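Up at 5, rain on the porch roof, coffee, then straight into the shelving. I had promised myself the white unit would be settled before the end of July and it has dragged on long enough.

Most of the morning went on sorting screws. The Pladus instructions give one drawing for the whole base and it took me three readings to see that the lower rails go in before the uprights are tightened. I had done it the other way around last time, so everything had to be loosened again. Found the missing hex key in the Afridi tin with the picture hooks.

Put the cloth down before lunch. I used the old white sheet from the Brenbridge house, folded double. It still needs ironing. Samina Dhanial called about the linens and I told her I can take 13 towels and the two thin blankets, but no pillows. There is no room for pillows anywhere.

Soup and toast. Washed the black cloth by hand and decided it can stay below the shelf for good, as it makes a fair curtain and I won't have to look at the boxes.

By afternoon it was down to the front rail.

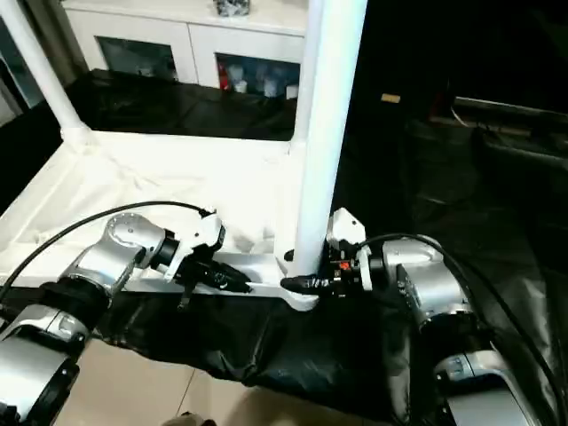
Glenys thinks the rail should be glued as well as pushed in, and that a white sheet on a bottom shelf will be gray inside of a month. She would use oilcloth and wipe it down. I said I would think about the oilcloth. I don't want glue, in case the unit has to go up the stairs in pieces later.

Left to do: iron the sheet, buy felt pads for the feet, write to Anum Gondal about the spare shelf. In bed by 10.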